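Robotics and Automation in Education > Clubs and Competitions

Thread: Dotbridge Challenge — is 286 demos worth the bother?

haltow_mentor
Our sixth form club at Haltow has signed up for the Dotbridge sorting task. Đạt Tiêu, who captains the team, wants to record 286 demonstrations by hand and train a policy on them. I'm not convinced. Last year's lot scripted five waypoints and came mid-table with far less moaning.

The arm is mounted, the table is clear and there's an LED strip along the side. What we haven't got is any evidence that more demos help.
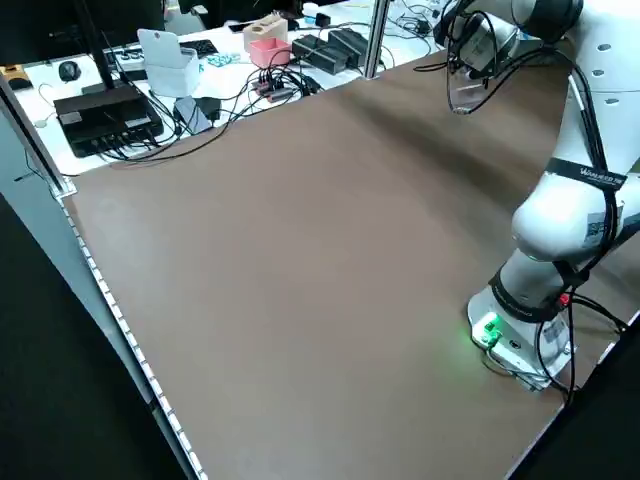 Đạt says the first 40 runs got it picking up the block "most of the time". I asked for a tally and got a shrug. Has anyone measured this properly, or do we all just repeat what the Jurnwood workshop told us?

pelican_crossing
We did 3,000 over two terms. Never again. Half were rubbish because three different pupils were driving and each had their own way of going in for the grab. I'd take 40 tidy ones from one person.

Woldegiorgis
Disagree with pelican. One driver gives you a policy that only works when the block is where that driver liked putting it. Ours fell to bits on competition day for exactly that reason.

pelican_crossing
Did you test that, or is it what you decided on the coach home?

Woldegiorgis
Bit of both. We moved the block a hand's width back at school and it missed every go.

haltow_mentor
So that's one for variety and one for tidiness, and no numbers from either of you. Are waypoints really so shameful? The rules don't ban them.

solderfumes
They don't, but the Dotbridge judges shift the start position in round two. Check the September rule sheet, page 5. Scripted entries tend to stop there.

haltow_mentor
Fine, I'd missed that. Still not sold on 286. He can have 40 more, with the block moved each time and every miss written down, and I'll look at the sheet before he gets any more of my lunch breaks.

pelican_crossing
Post the sheet when you've got it. I've heard plenty of promises on here.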